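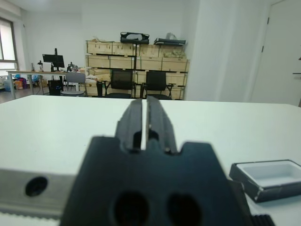
Minutes of the monthly meeting, cookbook group
Mavard Reading House, upstairs room
Thursday, 18.30

Present: the editor, both translators, the designer, the person responsible for sales, the note taker. The photographer joined during point 3. The proofreader sent her apologies and her remarks by letter, which were read out under the points where they belong.

1. Minutes of the last meeting

The minutes were accepted with one correction. Under point 5 it was written that the designer "refused" the yellow cover. The designer asked that it should say "advised against". This has been changed.

The sales person asked what had happened with the question of the apron, because it was missing from the last minutes although it was discussed for a long time. The note taker said that she stopped writing when the discussion moved to the corridor. It was agreed to put the apron under any other business today.

2. State of the manuscript

The editor reported on Lục, the book of home cooking from the Bandska valley and from the Vietnamese families who have lived there for two generations. The manuscript has now 68 recipes. All have been typed, and all have been cooked at least once by somebody other than the person who gave the recipe, with the exception of the carp in dill, for which the right carp could not be bought outside the season.

The order of the chapters was discussed again. At the last meeting we had agreed to go by the season. The first translator has tried this and finds that spring is very thin and autumn is very full. Almost everything that people gave us is made with plums, cabbage or mushrooms. She proposed to go by the occasion: weekdays, Sundays, guests, illness, work outside. The second translator liked this, but he was worried that the reader will not find the soups. The editor said that an index at the back will help with the soups.

Agreed: chapters by occasion. The chapter on illness will be called "When someone is in bed", because "Illness" looks unfriendly in the list of contents.

The word for the sour cabbage pancake was discussed. In the upper part of the valley it has one name and in the lower part another, and both sides told us that the other name belongs to a different pancake. The editor will print both names with a stroke between them. The upper name will come first in the title and the lower name will come first in the index.

3. Translation questions

The second translator brought a list. The following was decided.

a) "A glass" as a measure. The older cooks measure with a glass, and it is not always the same glass. We will give millilitres in all recipes, and keep "a glass" only inside the stories. Where the cook is no longer able to tell us which glass she meant, the translator will cook the dish again and write down his own quantity.

b) "Until it is ready." This sentence stands in a large number of the recipes. The proofreader wrote in her letter that a reader who has never seen the dish cannot know when it is ready. She asks for a colour, a smell or a time. The first translator answered that for the caramel used with the pork, a time is dangerous, and that the colour is what matters. She will write "the colour of strong tea". The editor asked whether it should be tea with or without milk. Without milk.

c) Fish sauce. The question was if we should offer a replacement for people who live far from a shop that sells it. One of the families has used a mixture of salt, anchovy and a little vinegar during many years, when there was nothing else. It was felt that this belongs in the book. It will go in a short text beside the recipe, and it will be called what the family calls it, "the first-years sauce".

d) Tone marks. The designer confirmed that the typeface for the main text has all the Vietnamese marks, but the typeface for the titles does not. The name of the book itself is affected. At present the dot under the u is drawn by hand on the title page. This works for one title and will not work for all of them. The designer will look for another title typeface and show some at the next meeting. Several people asked him to keep the shape of the letter g.

The photographer arrived at this point.

4. Photographs

The photographer showed the new prints on the window sill. There was general happiness with the bread oven and with the hands folding the dumplings. The picture of the noodle soup was found too dark. She explained that the kitchen has one small window to the north and the grandmother did not want to carry the soup outside. It was agreed that the soup can stay dark, and that we print it on the right-hand page, where the paper takes more light when the book lies open.

The editor asked again for fewer pictures of finished dishes and more of the places. The photographer still would like to go to the Saturday market, the smokehouse and the ferry landing. She needs someone to come with her to the smokehouse, because the owner speaks only with people he knows. The second translator knows him from football and will telephone.

Permission letters: all families have signed, except one who wishes to see the page first. The designer will print that page and bring it to them by hand. The recipe is the duck with bamboo, and it would be a pity to lose it.

5. Printing and paper

Two offers were compared. The offer from Oltance is for 900 copies, sewn, with a hard cover, at a total of 4,000 euros for printing and binding. Transport is included if we unload ourselves. The other printer is cheaper but only glues the pages. The sales person held up a glued cookbook from her own kitchen and let it open at the page she uses most. Some pages remained on the table. The meeting needed no more discussion of glue.

Agreed: we go with Oltance.

Paper: Oltance sent samples. The coated paper gives better photographs, but it shines under a kitchen lamp and it is unpleasant to write on. The first translator said that people should be able to write in a cookbook, and that her mother's is more pencil than print. The photographer was asked for her opinion, because her work will suffer the most. She made a test with both papers at home and she accepts the uncoated one, on the condition that she may correct the blacks herself before the files are sent.

Agreed: uncoated paper, cream and not white. One ribbon. A second ribbon was proposed and voted down.

The cover was discussed shortly. The designer showed the green version, which fits with the name of the book, and a version with a blue border taken from an enamel pot. The green one was preferred. The designer will keep the border for the inside of the cover. He advised against yellow a second time.

6. Money

The grant from the town of Mavard has been confirmed in writing and will be paid in two parts, the first at signing with the printer and the second when the books have arrived. This means that for some weeks we must pay the difference ourselves. The Reading House has offered to lend it from the money of the summer book sale. The meeting thanked the Reading House and accepted. The editor will write a short paper about the loan, with the date of paying back, so that it does not depend on memory.

The price of the book was not decided. The sales person would like to speak first with the two bookshops and with the woman at the ferry kiosk, who sold very well the walking map of the Bandska. She asked the others not to mention any price to their neighbours before that. Families who gave recipes will receive a free copy. The question if a family with many households receives one copy or several was left open until the next meeting.

7. Evening of tasting

We would like to present the book in the hall in February, with food. The kitchen of the hall has only one working oven, so the dishes should be those which can be eaten cold or which stay warm in a pot. Suggested: cabbage pancakes, spring rolls, plum dumplings, the sour soup. The second translator is against the plum dumplings because they are heavy when they have stood. The first translator is for them. They will both bring a plate to the next meeting.

The school choir has asked if they may sing. Yes, but before the food and not during.

For chairs and plates, the designer will ask at the fire station. The hall must be swept and the key given back the same night.

8. Any other business

The apron. The sales person suggests to have aprons printed with the green cover design and to sell them together with the book. The editor fears that we will have a cellar full of aprons. It was agreed to make one apron, which the sales person will wear at the evening of tasting, and to write down the names of those who ask for it.

The heating in the upstairs room makes a knocking noise. The note taker will tell the office.

9. To do before the next meeting

Editor: letter to Oltance, paper about the loan, chapter titles.
Translators: measures and colours in all recipes from chapter 2 onwards, plum dumplings.
Designer: title typeface, duck page to the family, chairs.
Photographer: market, ferry landing, smokehouse when the visit is arranged.
Sales: bookshops, kiosk, one apron.
Note taker: copy of these minutes to the proofreader, heating.

The next meeting is in the same room at the same hour. The meeting was closed at 20.50.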